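We use cookies to remember your settings. Accept | Manage preferences

Notebook – Alik bench, small items
Posted in January by Quang Trương

09:40. Picked up where the last entry stopped. Goal for today is a layout sheet for small tableware and desk items on the wooden board, so that whoever sets up next can do it from the page without asking me.

Board first. Wiped with a barely damp cloth, then a dry one. No cleaner, as the last one we used left a film. One seam catches a fingernail near the middle. Marked it in pencil on the underside. It is not bad enough to sand, but a light cup set across it can rock, so keep narrow bases off that line.

The carpet under the board is still a nuisance. The pile compresses unevenly and the board settles after the first few minutes. Level checked along the long side and again across the planks. Added 2 card shims under the low corner and pressed down on each corner in turn until nothing moved. Recheck after lunch.

10:15. Item groups. I split the box from Gristero into three trays:

Tray A – cups and bowls.
Tray B – desk items, small and light, anything that rolls.
Tray C – chipped, sticky or unlabeled. Not used today.

Item numbers go in the Sernent sheet. The last number in the sheet was 3,242, so new pieces carry on from there. Please don't reuse a number when a piece is thrown out. Strike it through and leave it.

Placement rules as they stand now:

Rounded pieces go down first and get turned a little by hand until they sit. Small upright pieces go down last, well clear of the bowls, because a sleeve will knock them over. Leave a hand's width along the near edge. Glossy items go away from the window side if there is a choice; the reflections make it hard to judge where the rim is.

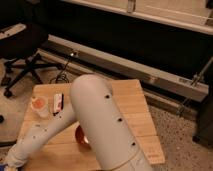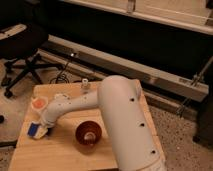
Small items on the board. First picture: translucent cup and copper-orange bowl. Second picture: reddish-brown ribbed piece, with the small white cylinder farther back.

11:30. Notes on individual pieces.

Translucent cup: the pale rim is easy to see against the wood, the wall less so. Base measured flat. Keep.

Copper-orange bowl: shiny, shows every fingerprint. Handle by the rim and buff before logging. I would like a matte piece of the same size for comparison. Asked Carretero whether they have one in stock, no reply yet.

White and pink-red piece with the black end: the sheet has it as "eraser" in one row and "cap" in another. Same item, two rows. I merged them under "small block, white/pink" and left the older number in place.

Ribbed piece: the rings give a good grip with dry fingers. Dust collects in the grooves, so use the soft brush – the cloth just pushes it around. Needs a better name than "round brown."

White cylinder: narrow top, tips easily. Tried it at the far edge and closer in. The far edge is fine as long as it goes down last. Stays in Tray B.

13:50. Level rechecked. One shim had crept out by a few millimeters. Taped it to the underside, and the board no longer shifts under hand pressure. The tape is temporary. A thin sheet of hardboard under the whole thing would be the proper fix, cut slightly larger than the board. There is an offcut behind the door that might be long enough.

14:20. Cables behind the board: leave slack, but keep the loops off the back edge. A loop under that edge lifts it enough to undo the shimming. I pushed them back by hand for now. Two hook-and-loop ties would hold them and I have none left.

Open points:

– Hardboard underlay: measure the offcut, cut if usable.
– Ties for the cables.
– Rename the ribbed piece in the sheet and relabel its bag.
– Sort Tray C. The sticky labels come off with warm water if left to soak, and the chipped bowls can go.
– Ask Carretero again about the matte bowl.

15:05. Trays back on the shelf, A on top. Sheet saved. Pencil and level are in the left drawer.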